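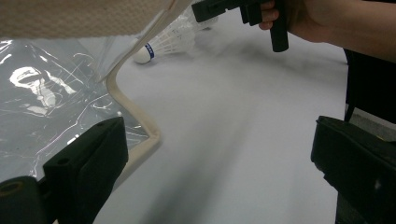 Shuttlecock-into-box task: policy closes the jaws on the skirt, almost never on the cork

Posted by plaklow_bench in Data collection > Handheld grippers

We are collecting two-handed demonstrations with a pair of handheld grippers. The task is to pick up badminton shuttlecocks from a white board and put them into a clear soft-sided box with cream piping. One view comes from each gripper and one from head height.

The set has 500 episodes so far. A policy trained on all of them reaches the shuttlecock reliably, then closes on the skirt in most rollouts. The feathers fold, the shuttlecock rotates, and it drops short of the opening. Operators were told to grasp "wherever it is secure." Jaw width is logged on every step, and I have checked the calibration on both units.

A second problem, possibly related: the release happens too early when the box wall has sagged inward. The policy seems to treat the piping as the edge of the opening even when the plastic is hanging over it.

Should I collect more of the same, or throw part of the set away? Target was 3000 episodes before we looked at the results, and I would like to change the protocol before going further if it needs changing.

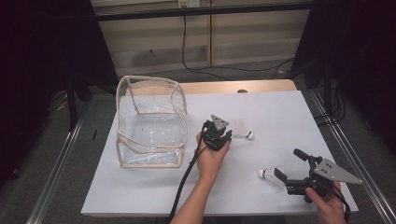
Zaid Issa
replied in January, edited once

Do not collect more under the current instruction. "Wherever it is secure" gives you at least two grasp modes, and the operators will drift between them over a session. Your policy is probably averaging or picking the more frequent one.

What I would do:

Label the existing episodes by contact point: cork, skirt near the cork, skirt near the rim. It can be done from the gripper view at the moment of closing. One person got through our set of 500 on the Odard project in two afternoons.

Train on the cork episodes only, even if that leaves few of them. If the rollouts improve, the instruction was the fault and you can stop looking at the hardware.

Write the grasp into the protocol. Ours read: "Jaws across the cork, approach from the cork end, lift straight, then turn." Operators need to know what to do when the cork points away from them – either reach across or use the other hand, but pick one and keep to it.

Randomize the heading of the shuttlecock at reset. People put them down the same way every time without noticing. We used a printed list of headings taped beside the board.

White shuttlecock on a white board is also low contrast. Check the skirt edge after your image resizing, at the resolution the network gets. If it has vanished there, the policy is working from the cork and the shadow. A gray mat for part of the set would tell you more than another few hundred episodes on white.

On the box, I would vary it deliberately. Push the walls in by different amounts between episodes and have the operator use the second gripper to hold the near wall open when it has collapsed. Otherwise you are training for one shape of a soft object.

Nizar Abu Hammour
member, Harb

Agree with most of the above, except that I would keep the skirt grasps. Put them in a separate split with a tag. They are useful later for recovery, when the first grasp slips.

Also check your time sync. We had early release on a similar task and the cause was the width signal running 2 frames ahead of the image at 60 Hz. Cheap to test: tap the jaws together and compare.

zollon_user
new member

same issue with the feathers here, we switched to tennis balls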